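Notebook, ink bench at Hulis
January, 7:40 in the morning, first coffee

Batch 963, walnut. Back to this after the holidays and the husks in the blue bucket smell exactly as bad as you'd expect, sort of wet cigar with a bit of pond. Noémi opened the window before she even took her coat off. Sorry, Noémi!

What went in: 800 g of husks (the black mushy ones from the October bag, no green ones left), 3,000 ml of rainwater, a fistful of rusty nails tied in a sock. Soaked over the break with the lid on loosely. I meant to write down the date I started it and didn't, so if anyone wants to repeat this, "over the break" is the best you'll get from me.

Simmered it for eight hours yesterday on the low ring, never a real boil. Stirred when I remembered. By mid-afternoon the level had dropped well below the dent in the pot and the liquid was hanging on the spoon a little, so I strained it through the old pillowcase and then again through a coffee filter. The second filter clogged almost right away. I changed it, the next one clogged too, and I gave up and let the rest drip while I cleaned nibs.

Color: lovely. Much redder than 962, which was a flat sort of tea brown. On the Bekix cotton sheets it dries to a warm dark chocolate with a faint edge where the stroke pools. On the cheap copier paper it feathers like crazy, but so does everything. Andor tried it on the gray packing card and it looked great, so there's a whole row of his swirls pinned by the door. Hands off those please, I want to see what the sun does to them by the window later on.

The binder question again. I've been using the Pap gum arabic, the lumps, soaked overnight and squeezed through a stocking. Split the ink into three jars:

Jar A, no gum. Runs off the nib in one blob. Nice for washes with a brush, hopeless for writing.
Jar B, a small spoon of gum. Best of the lot. Crisp thin lines, decent shading on the downstrokes.
Jar C, two small spoons. Shiny when dry, a bit sticky under the thumb the next morning, and it cracked where I folded the sheet.

So B. Abelardo thinks somewhere between A and B would be better for his big lettering, and he's probably right because he pulls so slowly that the ink has all day to get down the nib. I'll make him his own jar and put his name on it.

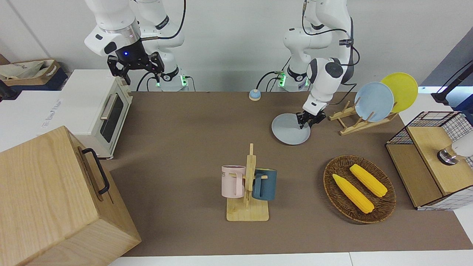
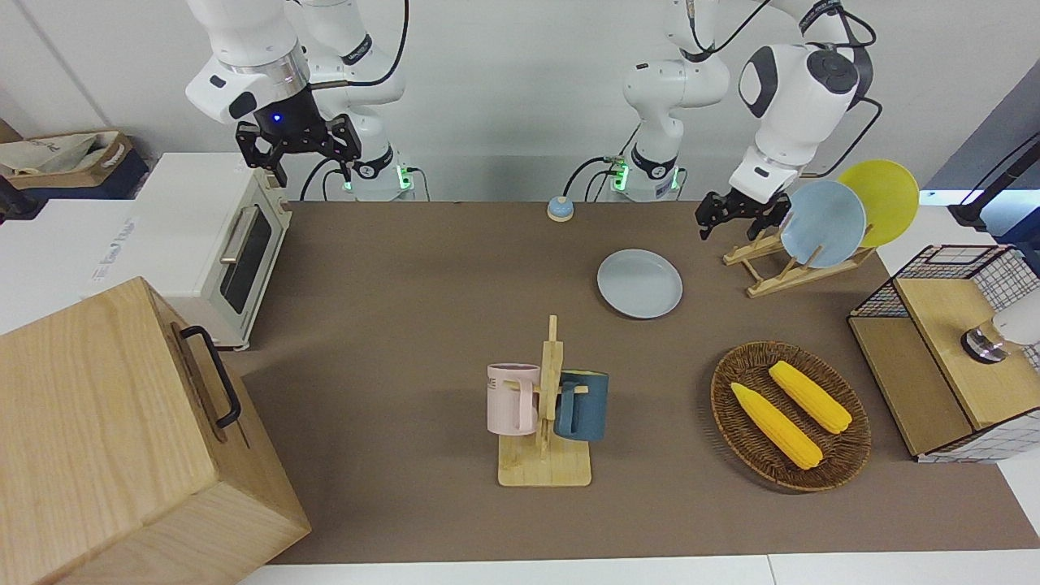
Toaster oven, and a gray plate on the long brown mat.

On to mold. Jar B of batch 961 had fur on it when I got back, a nice round island of it, and I am annoyed because I'd put a clove in. One clove is clearly not enough. For 963 I've put three cloves in each jar and a splash of vodka in B only, so if A and C go furry and B doesn't, we'll have learned something. (If they all go furry I'm moving to thymol like Zubaida keeps telling me to.) Jars are on the second shelf, away from the radiator. Please don't move them back to the radiator shelf, even if it looks tidier.

The nails. I still can't tell whether the iron does much in walnut. With oak galls it's the whole point, you see it go black in front of you, but here the plain ink is already dark enough. Ildikó wrote from the bindery to say that too much iron will eat the paper in the long run, and she'd rather have a slightly weaker brown in anything that's going into a book. Fair enough. Next batch: half with the sock, half without, same pot size, and I'll write the start date on the lid in grease pencil this time.

Nibs: the Prulel pointed ones came with that oily coating and the ink just beads up on them. Toothpaste on an old brush took it off in a minute. The broad ones were fine straight out of the box. One of the pointed ones has a tine that crosses over; I've put it in the tin with the other sad ones.

Also tried drying a bit down to crystals in the shallow enamel dish. After a night on the sill it was a tacky brown skin, pretty but not crystals. Needs longer, or a thinner layer. I've poured half of it off into a second dish and will look in on both when I'm next in.

To get: coffee filters (the big cone ones), cloves, two more lids for the small jars, distilled water for the pale inks. We're almost out of blotting paper too, and Andor has been using the last good sheets as coasters.

4:15 in the afternoon. Checked jar B again. Slight sediment, shakes right back in. Wrote out the whole label set with it and only had to re-dip once per label. The smell is nearly gone as well, or else I've stopped noticing.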